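Search the magazine
Go
Home Life
December | By a staff writer
Print this story | E-mail this story

I gave up my dryer for a winter, and I blame my sister-in-law. She lives out in Stenden, hangs everything on racks by the woodstove and never stops talking about her electric bill. Mine had hit $145, so I figured, fine, I'll try it!

The first week was a mess. I had shirts on doorknobs, shirts on the shower rod, a sheet over the banister that scared the cat.
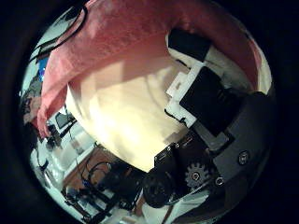
Then I drove over to Shearer on a Thursday and bought a folding rack for $18 (the hardware store in Gillow wanted twice that). It has 11 bars and takes up half my hallway — I walk sideways now. Cottons dry overnight if I leave the bathroom fan going. Jeans take forever, and towels come out stiff as toast.
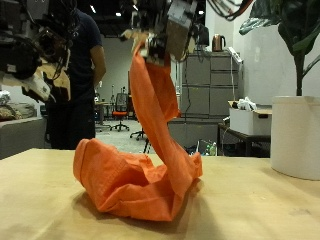
What I'd do differently

Shake everything hard before it goes up. I mean really snap it, the way my grandmother did on her back porch in Nosard.
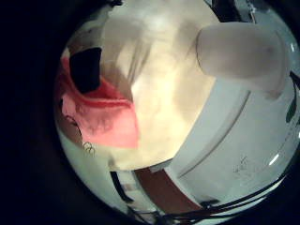
It gets a lot of the wrinkles out, and I've barely touched the iron since. I also quit washing things that weren't dirty, so there's less to hang in the first place.
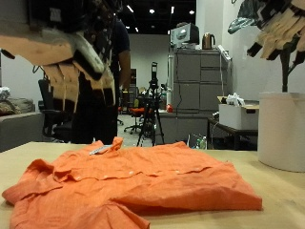

The towels still go in the dryer, by the way. I lasted 18 days on crunchy ones and that was plenty for me.

Print this story | E-mail this story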